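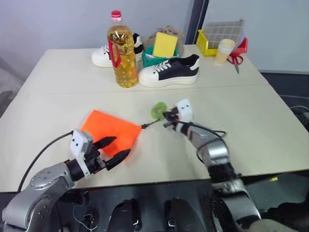 Orange pouch on the table.

Ticket: Measurement fields lost on import, fossil mammal catalog
Project: Clolasau
Software: Pludetti, collections module
Status: Closed
Opened by: Pornthip Saengthong
Assigned to: Réjean Caron

Problem as reported

I imported a sheet of 58 records this morning, all horse and rhino teeth from the Grewal quarry. The import finished with no error message. When I opened the records, 13 of them had nothing in the crown height field. Length and width came through fine. The numbers are in my sheet, I checked. Specimen numbers, tooth position and element all look right.

I have not edited any of the 13 by hand. Please tell me before you roll anything back, as I have already added notes to several of the rhino molars.

Steps tried before opening the ticket

Logged out and back in. No change.
Saved the sheet again as plain CSV and ran it in the test catalog. The same 13 came up blank.
Deleted the crown height column, typed the heading again and pasted the values back. Same result.
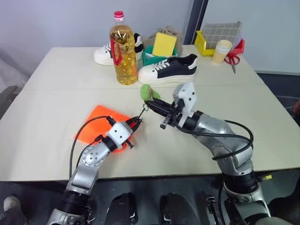 First reply

Réjean Caron, 10:40 a.m.

Nothing has been rolled back. Can you send me the raw sheet and tell me if the blank records have anything in common? Wear stage would be my first guess. Also let me know which template you started from, the old one or the one from March.

Pornthip Saengthong, 11:15 a.m.

Sheet sent. I used the March template. You are right about wear. All 13 are heavily worn teeth, and for those I put a "less than" sign or a plus sign in with the number. The plus sign means the tooth was taller in life than what is left of it. The unworn and lightly worn ones have plain numbers and they all came through.

Cause

Crown height was changed to a numbers-only field in the March template. The old template treated it as text. When the importer meets a sign in a numbers-only field it drops the whole value and moves on, and it does not write a line to the log. Length and width were not affected in this sheet because no signs were used there.

I ran a 50-row test file with signs in different places to be sure. A sign before or after the number gives a blank. A space after the number does no harm.

Fix

1. In the sheet, add a column called height_qualifier next to crown height.
2. Move the sign into the new column and leave only the number in crown height.
3. Import with "update existing records" checked and "overwrite notes" unchecked.
4. Filter on Grewal and sort by crown height. Blanks go to the top. 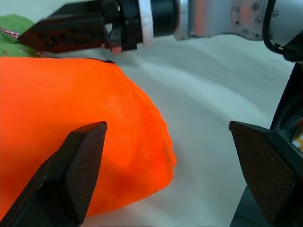
Pornthip Saengthong

Did this after lunch on the live catalog. All 13 now have a height, and the signs show in the qualifier field. My notes on the rhino molars are still there.

I found 2 more records with the same trouble in the Ileo set, a pair of worn camel molars imported in March. Fixed those the same way. The rest of Ileo was entered on the old template and is fine.

One request: could the importer list the rows where it drops a value? I would have missed these if I had not been sorting by height.

Réjean Caron, 3:20 p.m.

Passed on as a separate feature request. The qualifier column has been added to the template, so please download a fresh copy before the next batch. Closing this one.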